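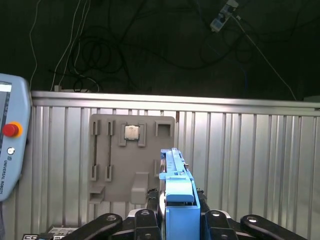

The parts board, with a processor sitting in its bracket.

Tower month has started at the Doolan workshop, and we could not be happier! The first case is open on its side on the big slotted table, and there's so much to look at in there – the green motherboard, that long blue expansion slot, wires in red and black. We have room for 50 towers before the end of August, so please keep them coming. 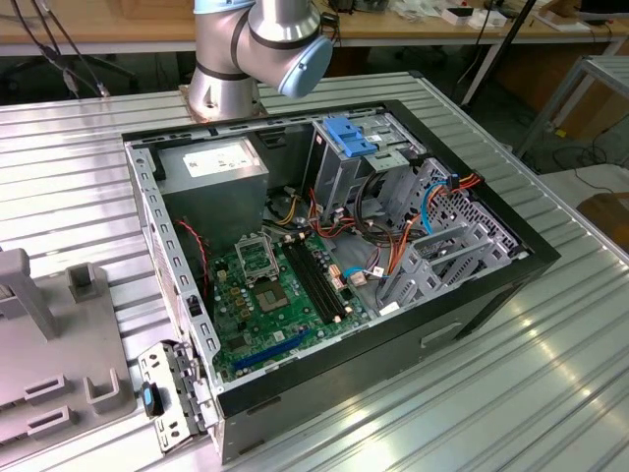 Our favorite job is still the processor socket. You lift the metal bracket, line up the corners and let the chip settle under its own weight (no pushing!). Memory comes next, and the latches at the ends of the slots should click. If you're joining us at Lesport, bring a small Phillips screwdriver and a box for loose screws – we never have enough of either. 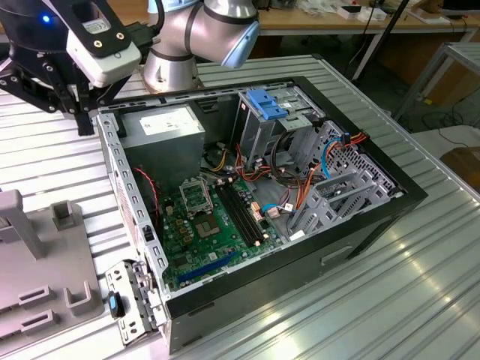 Side panel off, drive cage at upper right.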